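Inside the Badgate cell, where the simulator gets the first turn

Ask the person who looks after the arm at Badgate what the job is and you get a grin before you get an answer. "I'm a mechanic who spends the first half of Monday in a living room that doesn't exist," she says. "And I love it, I really do."

The living room belongs to Gruvinar, the simulated home her team keeps alongside the real cell. It has a plank floor, a brick wall, a couch and one white arm with a black gripper on the end. Any change to the real machine gets tried in there first: a new finger pad, a different home position, a fresh grip force limit. She started out doubting it. "I came from packaging lines. You fixed things with your hands and a flashlight. I thought rehearsing on a screen was for people who didn't want to get greasy."

What won her over was a wrist calibration. The real arm had been closing a hair to one side of its target, and everybody blamed the fingers. She swapped them, and then swapped them again. Then she typed the measured joint offsets into Gruvinar, ran the same pick and watched the simulated gripper drift the same way. "I yelled out loud! It was the wrist. The fingers were fine the whole time, and I'd thrown out a perfectly good set."

Her routine now is pretty settled. After every 300 cycles she stops the cell, checks the linkage pins for play, wipes the fingertips and runs the gripper open and shut with nothing in it. She listens more than she looks. "A happy gripper has a soft little click at the end of travel. If the click gets doubled, a pin is on its way out, and I'd much rather find that at 9 in the morning than in the middle of a run." The whole check takes 15 minutes (less if the coffee is good, she claims).

The base gets its own attention. Endero, the small shop that built the mounting platform, asks for the bolts to be tightened in a cross pattern, and she is strict about it. She once found a foot that rocked when the arm reached out far to the left. "You could see it in the logs as a wobble on joint two. I spent a whole afternoon on the controller before I put a wrench on the floor bolts. So now I put a wrench on the floor bolts."

She gets most excited about approach angles. Dark, open-framed objects are her favorite problem, with crossbars to land on and gaps to miss. Over the winter she wrote 31 approaches for them, each one saved in a plain text file with a note on what the fingers hit on the way down. Some of the notes are very short. One just says "ouch."

"Soft furniture makes it harder, and that's why I keep going back to the couch," she says. "The collision settings for a cushion are a whole craft. Too stiff and the arm stops early, too soft and it plows right in. I was still fiddling with those numbers in December and I'm fiddling with them now."

Next up is a second cell at the Valderrama site, same arm, same fingers, different floor. She has already asked for the bolt pattern. 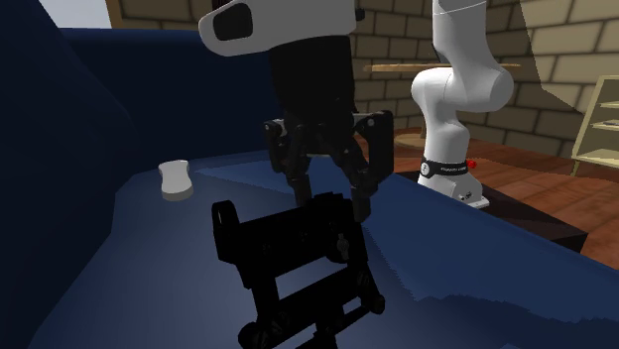

Valderrama wrote back that the floor there is poured concrete with a slight slope toward the drain, that shims will be needed under the platform, and could she please send the text files too, including the one that says "ouch."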